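Chapter 5
Guided Tours and the Visitor Day

A guided tour is sold as a fixed amount of time with a fixed route. Most city tours run for half a day or less. The operator has to fit the meeting point, the walking, the stops and the tickets into that time, and the price has to cover all of them.

This chapter follows one product, the Old Harbor Walk in Stestville, sold by Astgate Tours. The walk lasts 3 hours and makes 5 stops, with a maximum group of 9. The adult price is $41. Entry to the Hollis Museum is included; lunch is not. In December the route is shortened and the last stop, the Murnoler Warehouse, is left out.

Read the price list at the end of the chapter before you start Section 5.1. You will need it for the cost tables.

Key terms: fixed cost, variable cost, meeting point, lead time, no-show

After this chapter you should be able to work out the lowest group size at which a tour pays for itself, write a route sheet with times for each stop, and explain how a cancellation rule affects income. 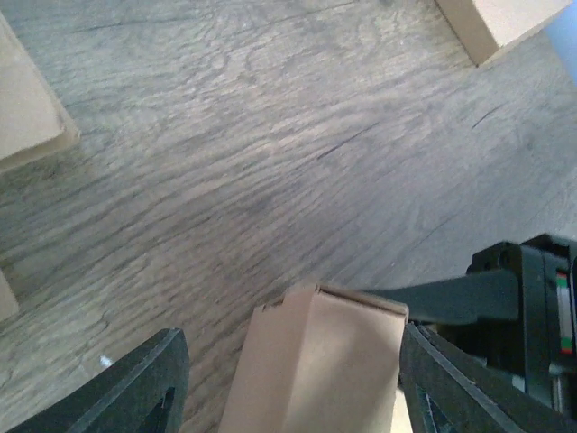 Figure 5.1 Wood-grain floor with part of a cardboard box

5.1 What the Ticket Pays For

The guide's fee is the largest fixed cost of a walking tour. It is the same whether two people book or the group is full. Museum entry is a variable cost, paid once for each guest.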